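Teaching by Demonstration: A Conversation With Emlyn Wogan and Bit-na Do

5 Oct 2023

The Oline project at Prumwood began in May with a modest goal: to collect 3,000 demonstrations of simple kitchen tasks, all of them performed in simulation. Emlyn Wogan directs the project. Bit-na Do manages the operators who steer the simulated arm.

Asked why the work is done on a screen, Wogan pointed first to the cost of resetting a real counter. "In the simulator, a new arrangement loads in a moment," he said. "With hardware, a person has to walk over and put every item back."

Each operator records 30 demonstrations in a session. Do reviews them the following morning and removes those she considers unsuitable. Of the first 33 she examined, she kept 24.

"A failed grasp is easy to mark," Do said. "The harder decision is what to do with a hesitant one. The arm stops above the counter, the operator thinks, and the system may learn to stop there too." Her team now keeps short pauses and cuts the long ones.

The choice of objects has also changed. Early sessions relied on boxes and cans, and Wogan acknowledged that the resulting policy handled little else. Food items, dishes and bottles were added over the summer. "We wanted shapes that do not all ask for the same grip," he said.

Neither would say when the collection will be released. Do expects the written instructions for each task to take longer than the recordings. "Two operators will describe the same motion in very different words," she said. "We have decided to keep both."

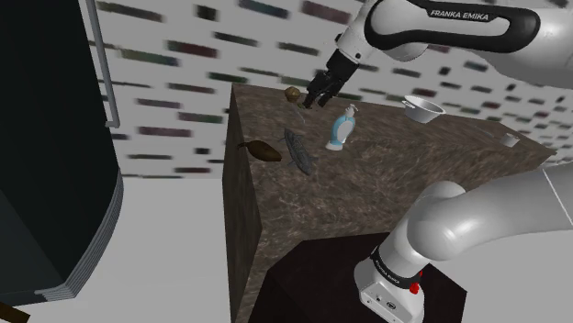

A simulated Franka Emika arm over a marble-patterned counter, with a bowl, a cup and other items set out.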